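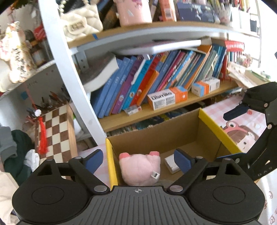

How to Pack a Care Package That Survives the Mail

I've been mailing boxes to my niece ever since she moved to Endon for school, and my first few were a disaster. The cookies arrived as sand. One jar of jam leaked through a sweater I'd spent all winter knitting (she was very nice about it, which made me feel worse). I've gotten a lot better since then, so I'm writing down how I do it now, mostly for my brother-in-law Vaughn, who keeps asking and then losing my emails.

What you need

A sturdy cardboard box, packing tape (the wide kind, please!), a stack of old newspaper or kraft paper, a few zip-top bags, a marker, and a kitchen scale if you have one. Plus whatever you're sending, of course.

Step 1: Lay everything out first

Don't start with the box. Put everything you want to send on the table, push it together into a rough rectangle, and then go find a box that's a couple of inches bigger on every side. I used to do this the other way around and I'd end up stuffing a giant box with half a newspaper subscription.

Reusing a box is fine as long as the corners are still crisp. Press on them with your thumb. If they give, use that box for storage and find another one. Cross out old labels and barcodes with the marker, all of them, even the little ones on the bottom flap. I missed one once and my package took a trip back to Garnport before it went anywhere useful.

Step 2: Tape the bottom like you mean it

One strip down the middle seam, then one strip across each open edge so it looks like a capital H. Run the middle strip a few inches up the sides. Then flip it over and give the bottom a shove from the inside. Nothing should move.

Step 3: Bag anything that can leak, melt or crumble

Lotion, shampoo, candy, jam, all of it goes in a zip-top bag with the air squeezed out. For bottles I unscrew the cap, put a square of plastic wrap over the opening and screw the cap back on.

Cookies want to be snug. I stack them in pairs, flat sides together, in a tin lined with parchment, and fill the gap at the top with crumpled parchment until the lid just closes. Bar cookies and gingersnaps travel great. Anything with frosting, no.

Step 4: Heavy low, soft around the edges

Put two inches of crumpled paper in the bottom. Heavy things go in the middle of that, and soft things go around them. Socks, dish towels and T-shirts are the best packing material there is – you were going to send them anyway. Then keep adding crumpled paper until you have to press down a little to close the flaps.

Step 5: The shake test

Hold the flaps shut and shake the box gently next to your ear. If you hear sliding, open it up and add more paper. I usually go back in twice.

Step 6: A note inside, with the address on it

Write a card, and put the full address on the back of it. If the outside label gets torn off, whoever opens the box can still work out where it goes. Then tape the top with the same H.

Step 7: Weigh it at home

My last box had 5 things in it besides the socks and came in at nearly 13 pounds, thanks to a cookbook I insisted on. Swapping the cookbook for tea bags would have saved me enough for lunch. I send books separately now.

Write the address directly on the box too, under where the label will go. And mail it early in the week if you've got baked goods in there, so they don't spend the weekend in a warehouse.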